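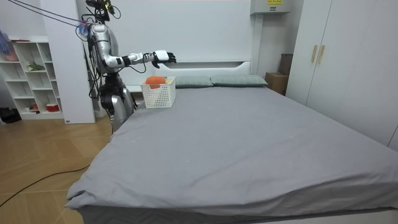
## Re: [rudham-cc] Life members – do we want any?

On Sunday Wouter Van Leeuwen wrote:

> Barrett Haddad has now played 209 matches for us, most of them at number 8, and I think it's time we made him a life member. The rules allow 3 at once and at present we have none. Can we vote on it at the December dinner?
>
> Wouter

Wouter, all,

I'm for it, with reservations that Barrett has heard before, usually from the other end of the pitch while I was walking back.

The case in favor is easy. He turns up. He turned up at Zisow when the rest of us had read the forecast, and he batted most of the afternoon against Tronitz with a runner he then ran out. His one score of 100 came against Van der Linden's second team, who had nine men and a dog, and he has mentioned it at every dinner I've attended. If we make him a life member he'll mention that too, so please seat me near the kitchen.

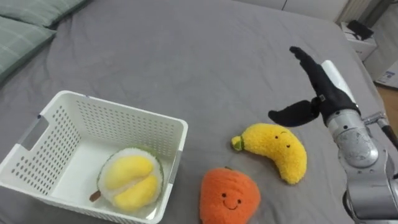 What I'd like settled first is what a life member gets. Rule text as it stands: "free of subscription and entitled to the courtesy of the club." Ludger Thiele thinks the courtesy of the club means tea. Kaiwen Shi thinks it means being picked, which would be a serious matter given Barrett's fielding. I looked through the old minutes and found only a long argument over a roller.

My proposal:

- no subscription, starting next season
- match fees still payable if he plays
- tea, yes
- selection, on form – and I accept that this has never been applied to anyone at Rudham, me included

If someone will second that, I'll put it on the agenda after the fixtures. Please reply to the list and leave Barrett's other address off it. He reads this one about twice a year, so we should be safe until the dinner.

Bart Wouters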